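# Giving up the second car

We sold the second car in January. Khôi Trịnh, who lives two doors down, had done the same the year before and kept telling me it was easier than I thought. He was mostly right.

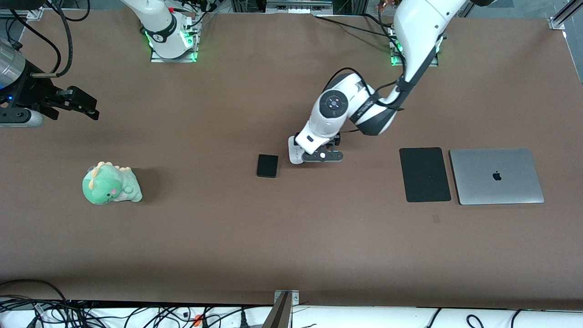
*Long brown tabletop, cables along the edge.*

The numbers were simple. Insurance, parking and the payment on a car that sat in the driveway 4 days out of every week came to $157 a month before gas. I had been meaning to add it up for a long time and kept putting it off. Once I did, the decision took one evening.

My commute is now the 36 bus. It stops at the end of our street and lets me off two blocks from work, next to the Võ bakery. The ride is longer than the drive was. I used to get to my desk at 8:15 and now it's closer to 8:40, so I leave the house earlier and eat breakfast there instead of at home. The bakery has gotten some of the money I was supposed to be saving.

I bought a used Zollenden bike for the days when the bus schedule doesn't work. It's heavy and the rear brake squeals, but it has a good rack. I carry groceries on it with two side bags from Tirkico. They hold a normal week's shopping if I leave out anything bulky. Cat litter and paper towels still wait for the car.

The hard part has been evenings. My wife has choir and I have a class across town, and for a while both fell on the same night. We tried trading weeks, which meant one of us was always late. Then we tried Joltport, the car share with the lot behind the library. That has worked better - I book it after lunch and it's there when I walk over. The seat is always pushed all the way back and someone keeps leaving the radio on loud.

I do miss being able to leave without planning. If I run out of something at nine at night, I usually go without it until the next day. I also miss the trunk, where I kept an umbrella, a blanket and a folding chair for years. The chair is in the hall closet now and falls out when you open the door.

Next month I need to get the brake looked at and find better gloves.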